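Serving tray

A serving tray is a shallow flat carrier with a raised edge, used for moving food, drinks and small household things from one place to another. It is among the oldest pieces of table equipment and is found in almost all cultures where food is prepared in one room and eaten in another. The word is also used for trays which stay in one place and only keep small objects together, such as the pen tray on a desk or the key tray beside a front door. This article deals mainly with trays for the home and for eating places.

Name

The English word tray comes from Old English and is related to the word tree, because the first trays were cut out of wood. In older English texts it can also mean a trough or a shallow box for mixing mortar. The word salver, for a flat tray without handles, came by way of French from Spanish, where it was connected with the tasting of food before it was given to a noble person. In American usage the word platter is for a large dish on which the food lies directly, while on a tray the food is normally in its own plate or bowl. The border between the two is not strict, and many shops sell the same article under both names.

History

Flat carriers of woven reed, wood and clay were used in the ancient Near East and in Egypt. In the Roman house, large metal trays were set with dishes in the kitchen and brought to the diners, who were lying on couches, so that the tray served for some time as the top of the table. A similar custom continued in many countries of the eastern Mediterranean, where a wide round tray of copper or brass is put on a low folding stand and the family sits around it.

In East Asia the tray developed in another direction. In Japan and in parts of China and Korea, each person could receive a small tray of his or her own, sometimes with short legs, and all the bowls of one meal were arranged on it in a fixed order. Lacquer was preferred for these trays, as it is light in the hand and resists hot soup and tea.

In Europe the tray became common in ordinary houses only when tea and coffee did. During the eighteenth century English workshops produced great numbers of painted trays in tinned iron and in papier-mâché, covered with a black varnish which imitated the Asian lacquer. These goods are known as japanned ware. Silver trays remained for rich families, and the cheaper trays copied their borders and their feet.

In the twentieth century pressed metal and later plastic lowered the price very much. The cafeteria tray, with compartments or without them, belongs to this period. So does the advertising tray, which was given to bars by breweries and makers of soft drinks and is now collected.

Forms

Trays are usually divided by outline. The round tray is preferred by waiters, because it can be turned on the palm and its weight stays near the center. The rectangular tray gives more useful surface for its size and is easier to store on its side in a narrow space. Oval trays stand between them and are used for heavy loads carried on the shoulder.

A separate group is made by the narrow trays. They are much longer than they are wide, and are meant for a row of small things – glasses, bread sticks, candles, spice jars or cutlery. In a long kitchen drawer or on a windowsill a narrow tray uses space that would otherwise be lost. Because of the shape it is less steady when it is carried in one hand, and the load should be placed starting from the middle.
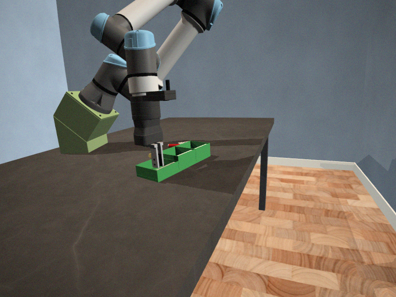 The height of the edge is a second point of difference. A low edge lets the hand slide a plate on and off without lifting it high. A high edge, also called a gallery when it is pierced or fenced, protects bottles and glasses on a moving surface and was for this reason used on ships and trains. Between the two there are trays with one open side, from which crumbs can be brushed out.

Handles may be cut into the edge, fixed on it, or placed in the middle as one vertical grip. Cut handles are the strongest and the simplest to clean. Fixed handles are more comfortable, but their screws need to be tightened now and then. The central grip leaves one hand free and suits only light things, for example small cakes.

Materials

Wood is warm to touch and quiet when a cup is put down. It must not lie in water, and it has to be dried standing up. Beech, acacia and bamboo (which is a grass, but is sold together with wood) are common today.

Metal trays are made of steel, aluminum, brass, copper or silver. They are thin and strong, but smooth metal is slippery, and in bars a cork or rubber sheet is glued inside. Brass and copper become dark in air and must be polished, or protected with varnish.

Plastic is the most widespread material in schools, hospitals and canteens. Melamine is hard and keeps its color, but it can break when it falls on stone. Fiberglass is more expensive and lasts longer. Wicker and rattan trays are light and pleasant for bread and fruit; liquids pass through them, and a cloth is normally laid inside.

The tray trade in Flarkau

The town of Flarkau had a local trade in turned and carved trays that is often mentioned in works on household goods of the region. The best known workshop was that of the Mihăilă family, who worked in beech and maple and sold at the July fair. Their trays had an edge with a shallow wave, cut with a knife after the turning, and the bottom was left without oil. According to Cornel Marinescu, who described the trade in his small book on the wooden goods of the town, the unfinished bottom was a habit of buyers more than of makers: people wished to see the wood before they paid.

The Mihăilă trays were made in 21 patterns, which were known by numbers and did not have names. Pattern 2, a narrow tray for plum dumplings, was ordered most often. After the workshop closed, its models and templates were passed to Relu Preda, who continued the round patterns only. A part of the narrow templates is lost. Sebastian Pîrvu has argued that several unsigned trays in private houses were cut from them, but Marinescu did not accept this, pointing to the different depth of the wave.

A company named Plikura later produced plastic trays with the same wavy edge. The first order was for 1000 pieces and went to canteens of the district.

Carrying

In restaurant work the tray is held on the flat hand, with the fingers open, at the height of the waist or above the shoulder. The heaviest item is placed closest to the body. Tall glasses go in the middle and low ones outside. When the tray is unloaded, items are taken from alternate sides, as a tray emptied from one side only will tip.

Training books differ on how long a beginner should practice with water glasses before serving guests. The handbook of Tsung-han Yip, used in several hotel schools, recommends around 45 minutes daily in the first week, and asks the student to walk also backward and through a door. Ionuț Bucur, who revised the handbook, kept the exercise but removed the shoulder carry from the beginner part, and it is now taught together with the folding tray stand.

At home most people carry with two hands. A damp napkin under the cups prevents sliding. On stairs it is safer to make two trips with half of the load.

Care

Lacquered and painted trays are wiped with a soft cloth and lukewarm water and are never put into a dishwasher. Wooden trays may be oiled with a food-safe oil a few times per year. White rings from hot cups can sometimes be removed with gentle rubbing along the grain. Melamine stained by tea is cleaned with baking soda paste. Silver is kept in cloth, away from rubber, which makes it dark.

Stacked trays should be fully dry, or they stick together and the finish is damaged when they are separated. The Jevis catalog of canteen supplies advised paper sheets between painted trays, and the practice is still followed by collectors.

See also

Butler's tray
Cutlery drawer
Lazy Susan
Papier-mâché
Tea service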